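Houndstooth

Houndstooth is a two-colour textile pattern of broken checks, traditionally black and white. It is woven as a 2/2 twill, with four dark and four light threads alternating in both warp and weft. Smaller versions are called puppytooth. 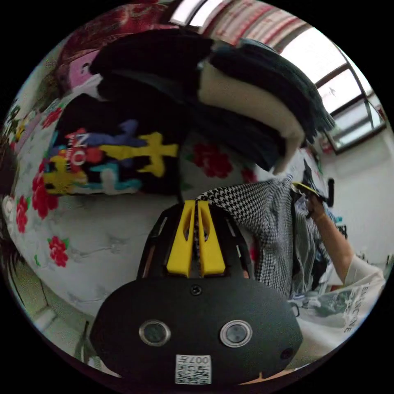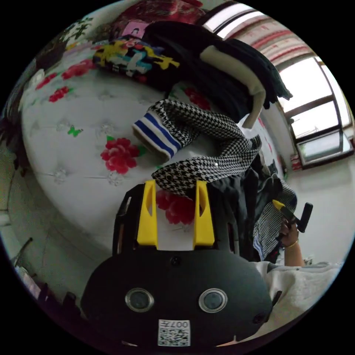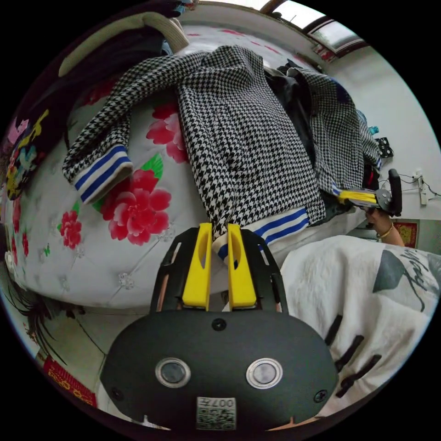
In knitted cloth the check is made by jacquard - the unused yarn is carried across the back or knitted into a second layer. Printed versions show the pattern on one face only. Wool houndstooth is usually steamed and dried flat, away from direct heat.

See also: Glen plaid, Shepherd's check, Twill

Last edited February 10, 2024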